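# Bench tips: comparing two grippers before you buy a third

I've spent most of July swapping grippers on and off a two-arm setup in the simulator, and I'm having a great time! A few things I wish I'd written down sooner:

**Test on kitchen stuff.** Foam cubes make every gripper look good. Bread, a wine glass, a pencil and a spoon will sort them out in an afternoon. Round things roll, thin things hide flat against the table, and glass stems punish sloppy fingers.

**Keep the layout the same for both arms.** Save the table once and reload it for each run. If the donut moves between runs, you're comparing donuts.
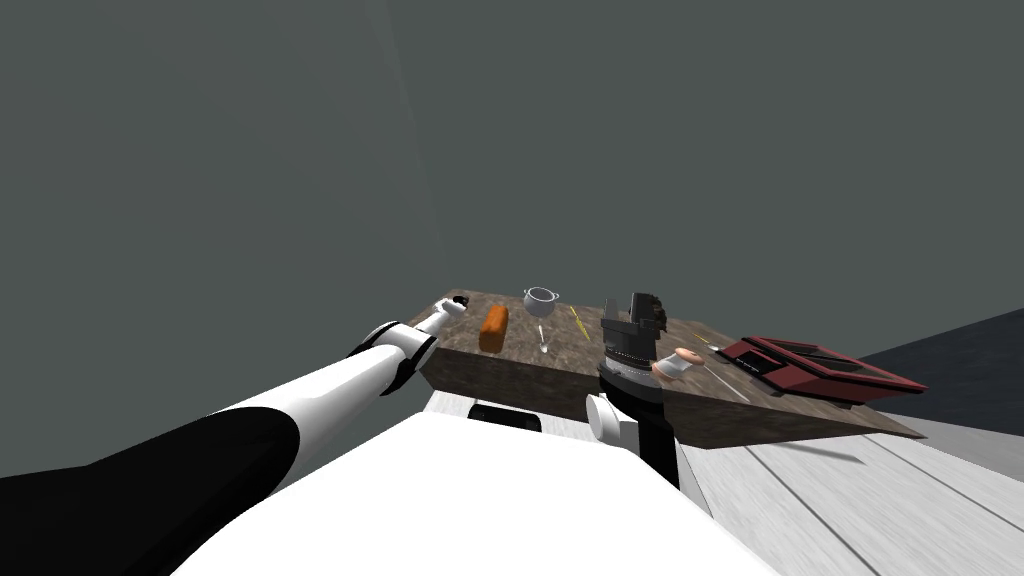 **Start slow, then speed up.** I give each pick 900 control steps the first time through and only tighten it once the approach looks clean. Waqas Sandhu starts at full speed and sorts out the mess later, and he does get there – but his logs are a pain to read.

**Try the pencil from 2 directions.** Across the barrel first, then end on. The Rizvi fingers are lovely across and hopeless end on. The Lultham pair is slower and handles both, so that's my pick for small flat things (I really didn't expect to like it this much).

**Check friction before you blame the fingers.** I lost a whole evening to a spoon that kept squirting away, and the contact setting was still at the Flurkosico default. Grr.

**Log the near misses.** A grip that holds for 3 seconds and slips tells you far more than a clean fail. I write down finger width, approach angle and which edge let go first.

Florian Mösli has asked for my settings file, so I'll tidy it up and put it on the Evthorpe page. Next up is soft fingertips – 6 pads, all different thicknesses, and I can't wait to try them on the bread!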